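**Thread – robot cells at Husel, and what the simulation step did to our jobs. 15/04/2020**

**1/** I work in process planning at Husel. We repair and refinish household furniture, and the handling side is being automated in stages. A few people asked what that means day to day, so these are notes from the planning desk.

**2/** Every handling task now gets built in simulation before anyone touches hardware. Arm on a base, furniture, a few props, lights. The planner sets approach height and gripper angle over the top surface, then runs it.

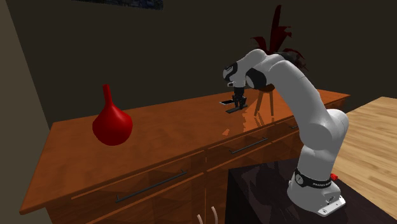
Before January, that work was done on the floor, with a teach pendant and an operator standing next to the arm for most of a shift. The operators didn't like it and I can't blame them. It was slow, and the cell produced nothing in the meantime.

**3/** Numbers from our side: 11 tasks moved to the new process so far, 2 of them sent back. Each one gets 1000 simulated runs before review. Setup on the floor used to take around 400 minutes per task. We haven't got a clean figure for the new way yet, so I won't quote one.

**4/** Grasping takes the most hours. A three-finger gripper has more ways to close badly than a parallel one, and contact settings are fussy. Rendering quality is a separate matter – jagged shadows don't bother the contact solver.
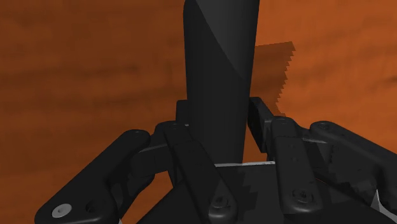 *Three-finger gripper around the base of a dark cylinder, simulated.*

**5/** What changed for people: two operators now review runs at a desk for half of each shift. They catch reach problems the planners miss, having carried these pieces by hand for years. Their job title and pay grade haven't moved. Brarnness, the other site, updated both.

**6/** Layout reviews use a high corner view. Operators mark where they'd stand, which drawers need to open and where the arm's base blocks access.
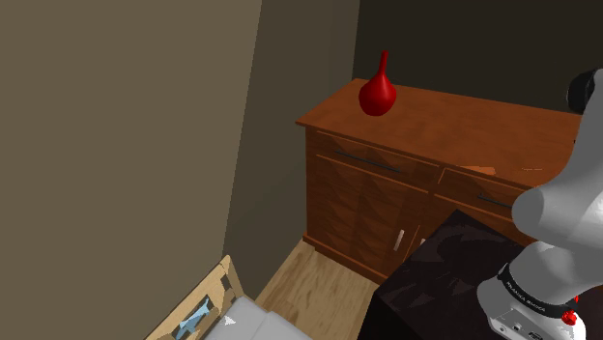
**7/** Open items:

- Pay grade for run reviewers. Raised twice, no answer.
- Floor training for the Rinaldi line.
- Gritby export format drops the drawer joints. Workaround is manual.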